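Tena opens its Skelton workshop to home cooks this September

August 10, 2018

Well, we finally get to say it out loud. Tena is opening a preserving kitchen in Skelton, and the doors open to everyone in September. I've been sitting on this news for months and my friends are sick of me changing the subject whenever somebody mentions jam.

If you know us at all, you know us from the market stall - the one with the green tomato pickle and the handwritten labels that run in the rain. I started Tena because my plum tree went mad and I couldn't stand to see the fruit go to the wasps. It took 2 years to find a proper home for it. We looked at a bakery (too dear), a church hall (no drains) and a very nice shed in Tollier that I still think about. Then the old dairy on the Skelton road came up for lease and I signed before I'd even measured the doorway for the stove.

You can book a bench for a morning, bring your own fruit or buy ours, and go home with your jars filled and sealed. We supply pots, funnels, thermometers and clean jars, and there's always one of us on hand if your marmalade won't set. Mine didn't set for the whole of last winter, so you'll get plenty of sympathy. Colour, flavour, how much sugar you can live with - that's all up to you.
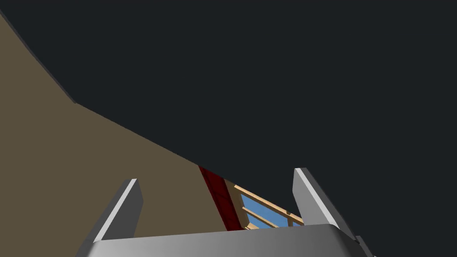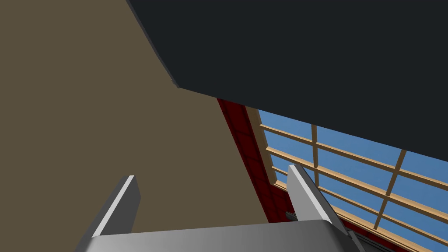
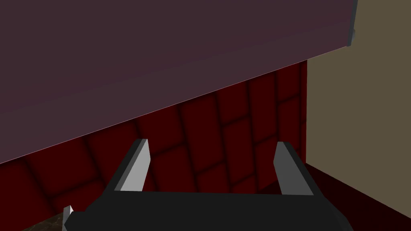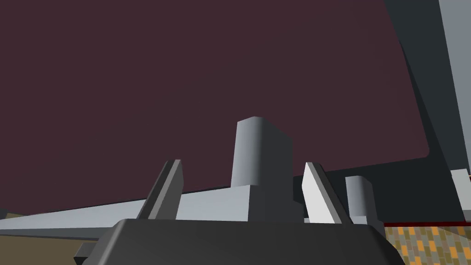 Idahosa, after a trial morning on the benches, said the apricots were the easy bit and the hard bit was going home with only one box of jars. "I've made chutney in my own kitchen for years and always scorched the bottom of the pot. With a heavy pan and a bit of elbow room I didn't scorch a thing. I'd have stayed till dark if they'd let me."

We heard a lot of that during the trial mornings, along with some very fair grumbling about the parking, so we've gravelled the side paddock. We also moved the sinks closer to the benches, which cost me a weekend and most of my good humour.

On the practical side, our first batch of tickets is 121 places spread over the opening month, and we've put by 200 jars so early bookers get theirs at no charge. Once they're gone you can buy jars at the counter or bring your own, as long as they're free of chips and the lids are new. Kids are welcome with a grown-up. Please wear closed shoes, hot syrup is no joke!

We'll be running citrus and quince to begin with, then whatever the growers out Tollier way have too much of. If you've got a tree you can't keep up with, come and talk to us. We swap fruit for bench time and I'm a soft touch when it comes to figs.

Bookings are open now at the Tena market stall and at the Skelton kitchen. Media are welcome to drop in any morning we're cooking, and yes, there'll be scones.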